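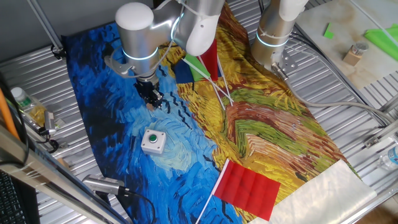

Slide 1. Printed cloth on a metal tabletop, with two robotic arms.

Speaker notes: Shared computing at Plarkdale, the first year of Tralora

Slide 2. Purpose of the service
Good morning, and thank you for coming. Tralora is the shared research computing service for the Plarkdale group of universities. It replaced four departmental clusters, the oldest of which had passed the end of its support contract. The service opened to general users in May.

Slide 3. The system
Tralora has 325 compute nodes, housed in the Trevaskis building. Storage is held on a separate system in the same hall. Users submit work through a single queue, whichever university they belong to. (Pause for questions on access.)

Slide 4. Use to date
There are 461 registered users. In the first year they ran work for nearly 1,798 projects and sub-projects, counting renewals. Chemistry and climate modelling account for the largest share of node hours. Demand from the humanities is small but has grown each term.

Slide 5. Waiting times
The median wait for a large job is 7 hours. We consider this too long. A revised queue policy will reserve part of the machine for short jobs during the working day.

Slide 6. Software
The Greltutance code library has been rebuilt for the new processors. Two older packages have yet to be moved, and their users have been contacted directly.

Slide 7. Next steps
Applications for the next allocation round close at noon on the last working day of the month. Forms are on the service pages.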